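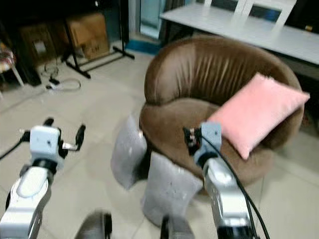 A round brown armchair with a pink cushion, and two gray cushions on the tiles.

How a small opera company keeps its prompt book

The prompt book for Astside Opera's December production runs to 533 pages, counting the interleaved blanks. It weighs more than the vocal score, the full score and the rehearsal schedule together. Delia Toledo, the company's stage manager, has cut it down twice and doubts it will get any thinner.

Each page of the vocal score faces a blank sheet ruled in three columns. The first carries chorus entrances, the second lighting and fly cues, the third anything that concerns props. Cues are tied to the bar and beat, never to the text. Singers drop words under pressure, Toledo says, but the orchestra will reach bar 36 whatever happens on stage.

Warnings are written two pages ahead of the cue in pencil. Standbys go in half a page ahead. The call itself is inked only after the first run with orchestra, when tempos have settled. Conductor Žydrūnas Urbonaitė takes the Act 2 finale faster than the rehearsal pianist does, and last season 17 warnings had to be moved between the piano dress and opening night. 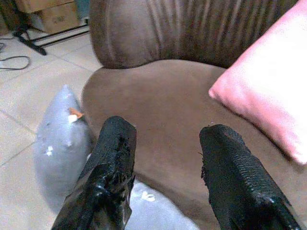
Brown upholstery up close.

Chorus entrances cause the most erasing. The company has no backstage monitor on the left side, so assistant stage manager Telma Acuña gives those entrances by hand from a music stand behind the second leg. Her copy holds only the chorus column. Corrections are read across to her at the end of every rehearsal – by bar number, with no discussion – and both books are initialed.

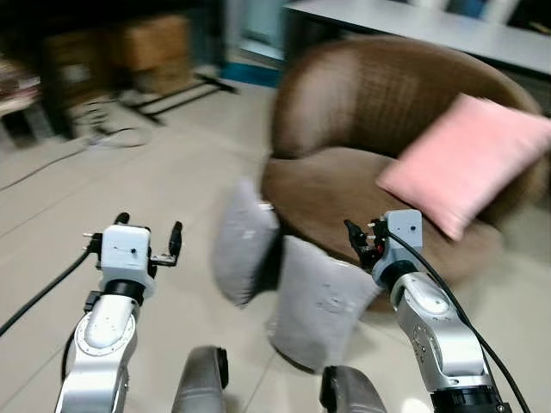 Software has been tried. For one season the calls were kept in a tablet program called Tindall, which scrolled well but could not show two facing pages at a readable size. Lighting designer Jytte Snorradóttir still keeps her own cue list in it and exports a printed sheet before each technical rehearsal. The numbers on that sheet are then copied into the book by hand.

After closing, the book goes into a box with the ground plan and the final running times. Revivals start from that box. The last one came in about two minutes shorter than the original run, most of it saved in the scene change after the quartet.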